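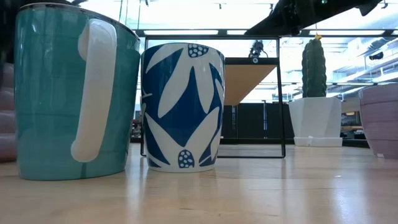

*Teal mug and patterned cup on a light wooden table.*

## Section 6: Hanging the mirror

This section covers fixing the Vollari wall mirror in the Shearer and Voltholm frames. Both frames use the same Ludex wall rail and the same fixings. The Shearer frame is the narrower of the two. The Voltholm has a deeper moulding and is noticeably heavier, so read the note on wall types before you start, even if you have hung a mirror before.

If you bought the floor-standing version, you need only the anti-tip strap. Go to "Fitting the strap" near the end of this section.

### What is in the fixing pack

The pack is taped inside the lid of the carton, under the card corner pieces.

- Ludex wall rail, drilled for two main screws
- Wall screws and matching wall plugs (8 mm)
- Rubber spacers, self-adhesive
- Locking clip and short screw
- Paper drilling template
- Anti-tip strap with its own screw and plug

The frame rail is already screwed to the back of the mirror. Do not remove it or try to move it up or down.

You will also need a drill, an 8 mm masonry bit, a spirit level, a pencil, masking tape, a cross-head screwdriver, and a pipe and cable detector. A vacuum cleaner with a narrow nozzle is useful for clearing the holes.

> **Caution:** The mirror must be lifted by 2 people. Wear gloves with a rubber grip and closed shoes. Do not lift the mirror by the top edge of the frame.

### Check your wall

The plugs supplied are for solid brick, dense block and sound concrete. They are not suitable for any other wall.

**Plasterboard on studs.** Fix the rail into the studs with wood screws. If the studs do not line up with the holes in the rail, fix a timber batten across the studs first and screw the rail to the batten. Do not hang either frame on plasterboard alone, whatever the packet of hollow-wall fixings says about weight.

**Dot-and-dab plasterboard over brick or block.** There is a gap behind the board. The supplied screws are too short to bridge it. Ask a builders' merchant for fixings made for this kind of wall and tell them what you are hanging.

**Lath and plaster.** Older plaster can come away from the laths while you drill. Find the studs and fix to those. If the plaster sounds hollow or moves when you press it, have it looked at before going further.

**Lightweight block.** Use plugs made for aerated block and drill without hammer action.

**Tiles.** Drill the tile with a tile bit, hammer action off, until you are through to the wall behind. Then change to the masonry bit. The plug must sit fully in the wall and not in the tile.

If you cannot tell what your wall is made of, drill one small test hole where the mirror will cover it and look at the dust. Red or orange dust is usually brick. Grey dust is usually block or concrete. White dust followed by a sudden loss of resistance means plasterboard.

### Choose the position

Have someone hold the paper template against the wall while you stand back. The dotted line on the template marks the middle of the glass. Most people find it comfortable with that line close to eye height, or slightly lower if the mirror is above a chest of drawers or a hall table.

Please note:

- Keep the mirror away from strong sunlight where you can. A large mirror facing a south window can throw a bright patch onto furniture and curtains.
- Do not hang it directly above a radiator, an open fire or a stove.
- The Shearer frame may be used in a bathroom with a working extractor, but not over a bath or inside a shower area. The Voltholm frame is for dry rooms only.
- Leave room for doors to swing clear of the frame, including cupboard doors.
- Do not hang the mirror over the head of a bed or a cot.

### Fixing the wall rail

1. Pass the detector slowly over the whole area, both across and up and down. Mark any pipes or cables with masking tape. Take extra care directly above or below switches and sockets.

2. Tape the template to the wall along its top edge only. Lay the spirit level on the printed line and adjust until it is level, then tape the bottom edge.

3. Check the two hole marks on the template. They should be 287 mm apart, centre to centre. Paper can stretch in a damp room, so if your measurement is different, put the template aside and mark through the holes in the rail.

4. Push a pencil or a bradawl through both marks to leave a clear point on the wall. Remove the template and keep it.

5. Stick a small cross of masking tape over each mark and mark it again. This helps to stop the bit wandering, and stops paint chipping.

6. Wrap a piece of tape round the drill bit to show the length of the plug plus a little extra. Drill both holes straight and level, stopping at the tape.

7. Clear the dust from the holes with the vacuum cleaner. Push in the plugs until they are flush with the wall. They should need a few light taps with a hammer. A plug that slides in with a fingertip is too loose and must not be used.

8. Hold the rail in place with the word TOP facing up and the lip pointing away from the wall. Start both screws by hand.

9. Put the level on the rail. Tighten one screw, check the level, then tighten the other. The left hole is slotted and allows a small amount of adjustment.

10. Pull down firmly on the rail with both hands. There should be no movement at all. If a screw turns without tightening, remove the rail and see "If a hole is too large".

> **Caution:** Do not use a hammer drill or impact driver to tighten the screws. Finish them with a hand screwdriver.

### Preparing the mirror

1. Lay a folded blanket or the foam sheet from the carton on a clear floor. Place the mirror face down on it. Check the blanket for grit, staples and dropped screws first.

2. Wipe the two lower corners at the back of the frame with a dry cloth. Peel the rubber spacers and stick one in each corner. On the Voltholm frame they go into the round recesses. On the Shearer frame there are no recesses, so place them flat against the inside edge of the moulding.

3. Check that the screws holding the frame rail are tight. A quarter turn is enough if one feels loose.

4. Leave the film on the glass for now. It comes off more easily once the mirror is on the wall.

### Hanging

Clear the floor and move rugs out of the way. Agree beforehand who will give the word to lift.

1. Stand one at each side. Bring the mirror upright on its bottom edge, with the blanket still underneath.

2. Each take hold with one hand under the bottom corner and the other about halfway up the side.

3. Lift together. Bring the back of the mirror against the wall a little higher than its final position, with a gap of roughly 6 mm between the frame rail and the lip of the wall rail.

4. Lower it slowly, keeping it flat to the wall. You will feel the two rails engage along their length. The top of the frame should sit parallel to the wall.

5. Keep one person holding the mirror. The other should look up from below and check that the rails have met on both sides.

6. Let the weight down gently. Do not let go until both of you are sure.

If the mirror is engaged on one side only, lift it clear, put it back on the blanket and start again. Do not try to push the other side down into place.

### Fitting the locking clip

The clip stops the mirror being knocked upwards off the rail. It must be fitted in every case.

1. Reach under the right-hand end of the bottom edge and find the slot in the frame.
2. Slide the clip in, flat side to the wall, until it clicks.
3. Drive the short screw through the clip. It goes into the frame and does not enter the wall.

To take the mirror down for decorating, remove this screw and press the clip's tab while drawing it out.

### Removing the film

Start at a top corner and peel slowly at a low angle. If the film tears, warm the next part with your hand and carry on. Do not use a blade. Small marks left by the adhesive can be wiped away with a damp cloth and a little washing-up liquid, wrung out well so that water does not run behind the frame.

### If a hole is too large

Do not pack it with matchsticks, paper or filler. Move the rail a short distance sideways or upwards and drill a fresh pair of holes, keeping well clear of the old ones. The mirror will cover them. If the wall is crumbly over the whole area, a resin anchor may hold, but this is a job for someone who has used one before.

### Fitting the strap (floor-standing version)

1. Stand the mirror where you want it, leaning on its back leg, on a level floor.
2. Mark the wall just below the top of the frame, where the strap will be hidden.
3. Check for pipes and cables. Drill, clear the hole and fit the plug as described earlier.
4. Screw the wall end of the strap down tightly.
5. Pass the free end through the loop on the frame and pull until the slack is gone. The mirror should not be able to rock forward.

The strap is needed on carpet as well as on hard floors. Refit it each time the mirror is moved.

### After fitting

Look at the mirror again on the following day and check that it is still level. After that, check the clip and the rail whenever you clean behind the frame, and always after building work in the house or next door.

Keep the template and any spare spacers with this booklet. Replacement clips and straps can be ordered as a Ludex spares pack. When ordering, state whether you have the Shearer or the Voltholm frame, as the clips are different lengths. The frame name is on the label at the back, beside the batch code.

Cleaning and care of the frame finish is covered in Section 7.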